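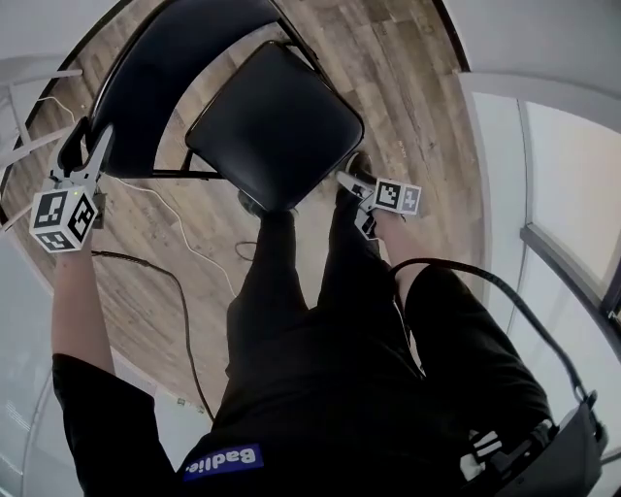
Vol. 9, p. 24

Figure 3. Folding chair task, seen from the head camera, with a gripper in each hand and cables lying across the planks.

4.2 A fault we were slow to find

We had grown rather fond of the chair task by November, so it was a disappointment when Pei-shan Fu, going patiently through the recordings, found that the left and right gripper tracks had drifted apart in 9 of 90 episodes. We first blamed the markers on the cubes, and spent many evenings reprinting them. Vlasta Hoxha finally traced the trouble to a connector that let go for a moment whenever the operator leaned toward the backrest and pulled on the cable (Figure 3 gives a fair idea of the reach involved). The logger simply carried on with the last good pose, and raised no warning at all! We dropped the affected episodes, and the logger now stops as soon as a pose repeats.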